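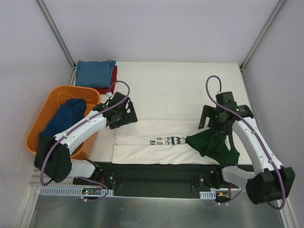

Can a machine do the laundry yet?
General Automation board – 6 replies

trundow_tom
Posted 18/01/2021
I run a small wash-and-fold and people keep sending me videos of arms folding shirts. We do 300 pounds on a busy day. Is any of this close to something I could put in the back room, or should I stop looking for a few years?

wuvis
Stop looking for now. Towels one at a time, sure. A mixed basket is another job. The machine has to pull one thing out of a heap, work out what it is and find the corners before it even starts to fold.

benchrat5
I don't agree that it's years off. Two arms with plain two-finger grippers can already pick a garment up, lay it flat and fold it. Slow, but it gets done. Speed usually comes later.

wuvis
Slow is the whole problem. I timed our setup at Simside last November. Pants took 752 seconds from basket to stack, and that was a good run. A person does it in 6.

yap_n_fold
Six seconds for pants? Maybe if they come out of the dryer right side out. Mine never do. Inside-out legs, balled-up socks in the cuffs. Has anyone seen a machine deal with that?

benchrat5
Inside-out is hard, I'll give you that. Dark clothes are bad too. A navy shirt crumpled up in a basket looks like one blob to most cameras. Ours kept grabbing two layers and dragging both.

trundow_tom
So what would you buy today, if anything?

wuvis
A flatwork folder for sheets and towels, if you have the volume. It's old tech and it works. Keep people on the clothes.

yap_n_fold
Same here on the sheets. But I'd let a robot be slow overnight if it didn't need someone standing next to it. I have 5 baskets sitting there at closing anyway.

wuvis
That's the part I haven't seen – a full night with no one there to pull a sleeve out of the gripper.

benchrat5
Fair. We got through one basket without touching it, then it dropped a shirt behind the table on the next one. I'll post the times when we've done a longer run.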